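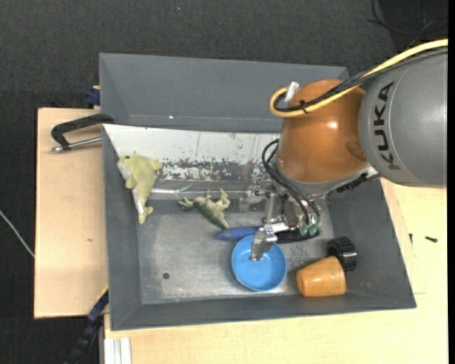

Handout 4: Clearing a Bin

Marloes Mulder
July 2020
Reading time: 9 minutes

Last week we ended on the question of which chores a machine can take over today. Vacuuming a flat floor, yes, within limits. Washing dishes, yes, if a person loads and unloads the rack. Tidying up was the one we left open, and it is the subject of this handout. Read it before the lab session and bring your answers to the questions in section 6.

1. Why a bin

Tidying a room breaks down into a few smaller jobs: find a thing, decide what it is, pick it up, carry it, put it where it belongs. Taking mixed objects out of a bin covers the first three of these and leaves out driving from room to room, which we treat in September.

A bin also comes up in paid work. Warehouses pick orders from totes. Repair shops keep mixed parts in trays. If a robot can empty a bin of toys and kitchen things, some of the same method carries over to those places, though less of it than people tend to assume. A tote in a warehouse usually holds packaged goods with flat sides. A toy box does not.

2. The objects

Go back to the photograph and look at what the arm has to deal with. The bowl is open side up, so one finger can go inside and the other outside, and the rim gives a good hold. The cup is on its side. A gripper coming straight down has to close across the body of the cup, which gets wider toward one end, and a poor grip there tends to slide toward the narrow end.

The frog is harder. It has thin limbs spread in different directions, and a grasp on a limb may lift the toy, drag it, or bring a neighbor along. The plush toy leans on the wall of the bin. Soft things are forgiving in one way (you can squeeze them badly and still hold on) and awkward in another, as their shape changes once they are touched and any plan made beforehand is out of date.

Note also that the dark blue object runs underneath the gripper. From many camera positions the arm hides part of what it is trying to pick. Most systems take their picture first, with the arm out of the way, and then move without looking again.

3. How a pick is chosen

There are two common approaches.

The first starts with a model of each object. The system matches what the camera sees to a stored shape, works out how the object is lying, and looks up a grip that suits it. This is accurate and works well on a shop floor where the same part comes by all day. It fails on anything not in the library. In a house, that is nearly everything.

The second skips the question of what the object is. The system looks at many possible grips, scores each one, and tries the best. The scores come from training on a large number of earlier attempts, real or simulated. It will try to pick up a thing it has never seen. It also can't tell you what it picked, so a second step is needed before anything can be put away in the right place.

Kristof Schouten's guest lecture covered the second approach in detail. His slides are with the course materials.

4. What the numbers looked like in our lab

Last year's project group (Bart Van Wijk and Sibusiso Visser) ran the second approach on bins of mixed household objects, using their own planner, Dolimach. They logged 649 attempts. Of these, 397 ended with one object out of the bin and set down in the target area. The other attempts were misses, drops, or double picks.

Work out the rate for yourselves. It is a little over six in ten. For a research demo that is respectable. For a helper in the home it means you stay in the room and finish the job.

They also timed a person, one of the other students, doing the same task. A full bin took the student 20 seconds. The robot's best run on the same bin took 204 seconds, and that run had no failures in it.

Two cautions about these figures. The bins were filled by the same people who wrote the planner. And an attempt was only counted once the arm had started down, so cases where the planner found no grip at all are missing from the total.

5. Shop floor and home compared

On a shop floor you can change the surroundings to suit the machine. You fix the bin in place, control the light, keep people out of reach, and limit what goes in. Much of what gets called robot skill is this kind of preparation.

A home allows very little of it. Objects are handed down, half broken, sticky, or new since yesterday. The cost of a mistake is different too. A dropped part goes back in the tray. A dropped glass has to be swept up, and that is another chore the machine can't do.

So, can machines tidy yet? In a prepared space, slowly, with somebody nearby, partly. In an ordinary living room, no.

6. Questions for the lab

a. Choose the object in the photograph you would pick first, and say what might move when you do.
b. Which of the objects would you give to a suction cup instead of fingers? Which would you keep away from one?
c. Recount the Dolimach results under a stricter rule of your own. What would you need from the log?
d. Describe one chore in your own home as a list of picks and places. Mark the step you think fails first.

Half a page for each is enough. Hand in on paper to Ward Kramer at the start of the session.

Questions about this handout: Marloes Mulder, Brondlow course office | © Brondlow, course materials | Back to top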